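Folding white cotton on a stone-look tabletop without the creases setting
Posted in Laundry & Linens

Natália Kubíček
I fold at a hard table with a gray marble pattern, and whites are the problem. Long pieces go down lengthwise first. I smooth from the middle toward the ends, but the creases run the full length and stay there.

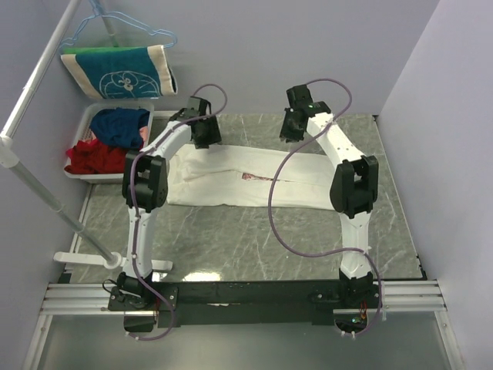
My iron is a 600 watt travel model from Lullero and takes 2 passes to do anything. I would like to skip it. Dryer is on medium, and the load usually sits in the basket for 20 minutes before I get to it.

T-shirts are worse, particularly ones with a print on the front. The fabric bunches at one side and the hem curls up. Should the print face the table or face up when folding? 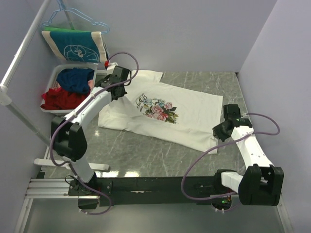

Ritva Huttunen
Face down, so it ends up on the outside of the fold. Pull the side seams straight before you touch the sleeves. If the seams are skewed the shirt was probably cut off grain, and no folding method will square it. A curled hem needs steam from the inside -- keep the iron off the print itself.

The 20 minutes is your main trouble. Take the load out as soon as the drum stops and lay the long pieces flat first. Shirts can wait on hangers.

Khải Âu
just roll them

Yuzuki Oda
Rolling works for shirts but not for trousers. A smooth tabletop gives the cloth nothing to grip, so it slides back as you stretch it. I put a cotton towel under mine. Also check the dryer load: mine creased everything until I cut it by half.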